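되살린 컴퓨터라는 말을 어디까지 믿을 것인가

중고 데스크톱을 새것처럼 만들어 준다는 업체의 안내문에는 대개 같은 단어들이 나온다. 재생, 순환, 두 번째 삶. 프리르크스카(Prirkska)의 안내문에도 다 있었다. 사무실에서 쓰다 내놓은 본체를 모아 분해하고, 쓸 만한 부품을 골라 다시 조립해 내보낸다는 회사다. 안내문 첫 장에는 본체 700대를 거둬들였다는 숫자가 크게 찍혀 있고, 그중 몇 대가 다시 책상 위로 돌아갔는지는 어디에도 없다.

숫자를 물었더니 담당자는 집계 기준이 복잡하다고 했다. 두 번째로 물었을 때 돌아온 답은 완제품 기준 58대였다. 나머지는 '부품 단위로 순환 중'이라고 한다. 순환 중이라는 말은 편리하다. 선반에 쌓여 있어도 순환 중이고, 고철상으로 가는 트럭에 실려 있어도 순환 중일 수 있다.

그래서 작업장에 가 보기로 했다. 프리르크스카가 분해와 선별을 맡긴 곳은 타피아에 있는 시디크(Sidik)라는 작은 작업장이다. 1층은 창고, 2층은 작업실인데 계단이 좁아서 본체를 나르다 모서리에 긁힌 자국이 벽에 줄줄이 나 있다. 난방은 2층에만 들어온다. 1월에 처음 갔을 때 창고에서는 입김이 나왔다.

작업을 책임지는 데차 완나시리(Decha Wannasri)는 안내문을 읽어 본 적이 없다고 했다. 한 부 건네자 두어 장 넘겨 보더니 작업대 구석에 내려놓고 그 위에 드라이버를 올렸다.

"두 번째 삶까지는 모르겠고요. 여는 거죠, 일단. 열어야 뭐가 있는지 아니까."

여는 일

데스크톱을 분해하는 일은 보기보다 손이 많이 가고, 말하는 것보다는 덜 극적이다. 본체를 눕히고 옆판을 떼면 안쪽이 위를 본다. 메인보드가 바닥처럼 깔리고 전원 공급 장치가 한쪽을 차지한다. 드라이브가 들어가는 칸에서는 전선 다발이 뻗어 나온다. 사무용으로 대량 납품된 기종들은 손으로 누르거나 당겨서 푸는 걸쇠가 여기저기 달려 있어서 드라이버를 덜 쓴다. 제조사들은 손이 닿아야 할 곳에 파란색을 칠해 두기도 한다. 완나시리는 이 색깔 표시를 별로 믿지 않는다. 파란색을 당겼는데 부러지는 일이 제일 흔하다는 것이다.

"플라스틱이 늙어요. 사람들은 칩만 늙는 줄 아는데 걸쇠가 먼저 갑니다."

메모리는 양쪽 걸쇠를 벌려서 뽑는다. CPU는 조금 더 조심스럽다. 소켓 옆의 금속 레버를 풀고 고정 틀을 들어 올린 다음, 네모난 칩의 가장자리를 잡고 수직으로 든다. 접점이 소켓 쪽에 서 있는 방식이라면 칩을 꺼낸 뒤가 더 문제다. 드러난 핀은 소매 끝에 스치기만 해도 휜다. 휜 핀을 바늘로 세우는 사람도 있기는 한데, 완나시리는 그런 보드를 따로 빼 둔다고 했다. 세워 놓아도 나중에 이상한 증상으로 돌아온다는 게 이유였다.

빼낸 부품은 받침판에 꽂거나 얹는다. 분해 현장에서 가장 많이 잃어버리는 것이 방금까지 손에 들고 있던 물건이라는 점을 생각하면, 홈이 파인 회색 받침판은 이 작업장에서 본 것 중 가장 설득력 있는 물건이었다. 전에는 계란판을 썼다고 한다. 계란판은 정전기도 문제고 무엇보다 메모리가 누워 있을 자리가 없다.

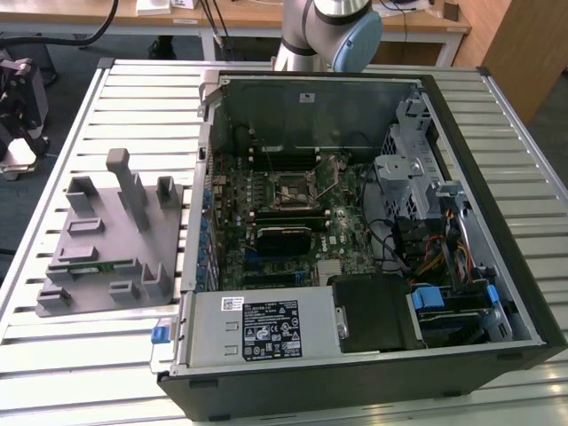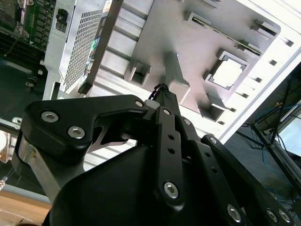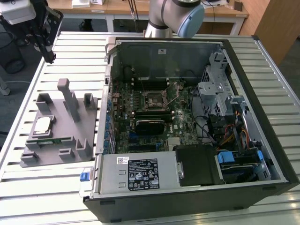 덮개를 연 데스크톱 본체의 내부.

고르는 일

문제는 꺼낸 다음이다. 분해는 기술이지만 선별은 판단이고, 판단에는 돈이 끼어든다.

시디크에서는 메모리와 CPU를 검사용 보드에 옮겨 꽂고 스키테로(Skitero)라는 점검 프로그램을 돌린다. 화면에는 통과와 실패만 뜬다. 프리르크스카가 지정한 프로그램이고, 무엇을 얼마나 오래 검사하는지는 작업장에서도 정확히 모른다. 나는 설명서를 보여 달라고 했다. 표지를 빼고 네 쪽이었고, 그중 한 쪽은 설치 방법이었다.

통과한 메모리는 서랍으로 간다. 서랍에는 이미 메모리가 500개 들어 있다고 적힌 쪽지가 붙어 있었다. 지난번에 센 숫자라고 했다. 용량이 작고 규격이 오래된 것들이 대부분이다. 새 본체에는 꽂히지 않고, 꽂히는 본체는 이미 느리다. 누가 이걸 쓰느냐고 묻자 완나시리는 서랍을 닫으며 대답했다.

"찾는 사람이 있으면 나가죠."

지난달에 나간 적이 있느냐고 물었다. 그는 잠깐 생각하더니 한 묶음이 나갔다고 했다. 묶음이 몇 개인지는 기억하지 못했다.

나는 이 작업을 깎아내리고 싶은 마음은 없다. 멀쩡한 기판이 통째로 파쇄기에 들어가는 것보다는 훨씬 낫다. 완나시리의 손놀림은 빠르고 정확했고, 버릴 것을 버린다고 말하는 점도 마음에 들었다. 다만 안내문이 말하는 '재생'과 이 작업대에서 벌어지는 일 사이에는 꽤 긴 복도가 있다. 작업대에서 확인되는 것은 부품이 빠졌다는 사실까지다. 그 부품이 어디로 가서 무엇이 되는지는 서랍과 창고가 대답해야 하는데, 서랍은 닫혀 있고 창고에는 장부가 없다.

전원 공급 장치는 아예 판단을 미룬다. 겉에 붙은 라벨에는 인증 표시가 빽빽해도 안에 든 콘덴서의 상태를 라벨이 말해 주지는 않는다. 열어서 보면 되지 않느냐고 했더니 그건 안 한다고 했다. 위험하고, 보험도 안 된다. 그래서 켜 보고, 켜지면 쓴다. 프리르크스카의 완제품에 들어가는 전원 공급 장치가 이렇게 고른 것이냐고 다시 물었을 때는 대답이 조금 늦었다.

"켜 놓고 하룻밤은 둡니다."

안내문에는 '엄격한 다단계 검증'이라고 되어 있다. 하룻밤을 한 단계로 치고 켜 보는 것을 또 한 단계로 친다면 틀린 말은 아니다.

조립한 다음

돌아온 본체를 하나 빌려 써 봤다. 프리르크스카가 내준 완제품이고, 2주 동안 원고를 쓰고 영수증을 정리하는 데 썼다. 조용하지는 않았다. 켤 때마다 팬이 한 번 크게 돌았다가 가라앉았고, 오후가 되면 다시 커졌다. 글을 쓰는 데는 지장이 없었다. 브라우저 창을 여럿 띄우면 글자가 한 박자 늦게 따라왔다. 화상 회의는 한 번 해 보고 휴대전화로 바꿨다.

겉은 깨끗했다. 앞면의 흠집을 얇은 필름으로 덮었는데, 모서리 쪽에서 필름이 벌써 일어나고 있었다. 옆판을 열어 보니 안쪽도 생각보다 깔끔했고 먼지도 없었다. 메모리 두 개의 제조사가 서로 달랐지만 그 자체는 흠이 아니다. 흠이라면 그 사실이 제품 설명서에 없다는 점이다. 어느 부품이 언제 만들어졌고 무엇을 통과했는지 한 장만 적어 넣으면 될 일이다. 중고차를 살 때도 그 정도는 본다.

프리르크스카에 이 점을 물었더니 부품 이력은 내부 자료라고 했다. 고객이 혼란스러워할 수 있다는 설명이 따라왔다. 나는 고객이고, 혼란스러운 것은 이력이 없는 쪽이다.

가격 이야기도 해야겠다. 이 완제품은 같은 기종을 중고 장터에서 그대로 살 때보다 비싸다. 닦고 검사하고 필름을 붙인 값이라고 생각하면 이해할 수 있는 차이다. 하지만 장터의 판매자는 적어도 지구를 구한다고 말하지는 않는다. 환경에 보탬이 된다는 문장에 웃돈이 붙어 있다면, 그 문장도 부품처럼 검사를 받아야 한다.

창고의 나머지

마지막으로 창고를 다시 보여 달라고 했다. 본체들은 허리 높이로 쌓여 있었고, 납품처의 자산 관리 스티커가 그대로 붙은 것도 많았다. 어떤 줄은 아직 열지 않은 것이고 어떤 줄은 껍데기만 남은 것이다. 구분은 분필로 벽에 그어 놓은 선으로 한다. 선이 한 번 지워졌다가 다시 그어진 흔적이 있어서, 어느 쪽이 어느 쪽이냐고 물어야 했다.

껍데기는 무게를 달아 판다. 철판은 값이 나가는 편이고 플라스틱 덮개는 오히려 돈을 주고 치운다. 메인보드는 따로 모아 금속을 회수하는 업체로 보낸다. 이것 역시 재활용이며 필요한 일이다. 그러나 기판을 녹이는 것과 기판을 다시 쓰는 것은 에너지로 보나 노동으로 보나 전혀 다른 이야기인데, 안내문의 숫자 안에서는 둘이 한 줄에 서 있다.

완나시리에게 가장 쓸모 있는 개선이 무엇이겠느냐고 물었다. 더 좋은 점검 프로그램이나 넓은 작업대를 말할 줄 알았다.

"들어오기 전에 골라 주면 좋겠어요. 열어 보면 이미 누가 메모리를 빼 간 것도 많아요. 빈 통을 2층까지 들고 올라오는 거예요, 우리가."

그런 본체도 수거 대수에 들어가느냐는 질문은 그가 답할 일이 아니었다. 프리르크스카에는 서면으로 보냈다. 수거한 본체 가운데 부품이 빠진 채 들어온 것은 얼마나 되는지, 부품 단위로 순환한다는 물량 중에 실제로 팔리거나 조립된 것은 얼마인지, 전원 공급 장치의 검증 절차는 무엇인지. 2019년 3월 30일 현재 받은 답은 문의에 감사드린다는 자동 회신 한 통이다.

빌린 본체는 반납했다. 완제품을 살 생각이 있는 독자라면 결제하기 전에 부품 목록을 달라고 해 보기 바란다. 메모리와 저장 장치의 제조 시기, 전원 공급 장치의 교체 여부, 반품 기한. 전화로 물으면 말로만 답하니 메일로 묻는 편이 좋다.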